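**Shared workroom booking: does the cancellation charge apply if the group is only reduced in size?**

Posted by Wedham Resident, 21/03/2026

Our sewing circle holds a standing reservation for the shared workroom at the Nivholm Community Center. The reservation is for 12 people. From October the group will be smaller, and I wish to know whether a reduction in numbers is treated as a partial cancellation under the hire terms. The printed terms refer to "any reduction in the hire" but do not define the word. The deposit is $49, and I would prefer not to forfeit it.

**Sunee Rungrueang**

The hire terms treat the room and the headcount separately. "Reduction in the hire" refers to hours and rooms. A group that keeps the same room for the same hours may attend in smaller numbers without any charge, and the deposit carries forward to the next term.

Please note the following:

- The named hirer must remain the same. A change of hirer is handled as a new booking.
- Work tables are allocated by group size. A group of fewer than eight may be asked to share the room with another hirer.
- Notice of the new number should be given in writing at least 2 weeks before the start of term. The form is kept at the Reder Street desk and may also be requested by mail.

Sharing is common on weekday afternoons, when individual users also take places at the tables.

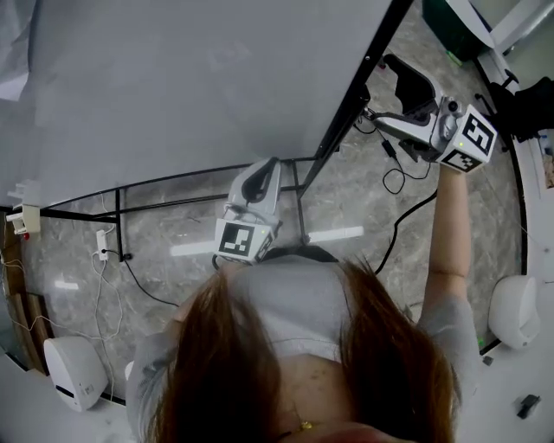

Chareonsuk wrote that the point about sharing should be checked before anything is signed. In the east wing, groups below eight were moved to the smaller room last term and were charged the smaller room's rate, with the difference credited to their account. It was not paid back in cash. The credit expired at the end of the term. I would therefore ask for written confirmation of the room as well as the number.

**hallbooker_N**

You will lose the deposit. We did. Same center, same form.

**Sunee Rungrueang**

To the reply above: a deposit is retained where hours are given up, including a single session. If your group also shortened its afternoon, the charge was correct under section 3. If it did not, you may request a review at the desk. Bring the original receipt, as the office does not hold copies of deposits paid before the current hire year.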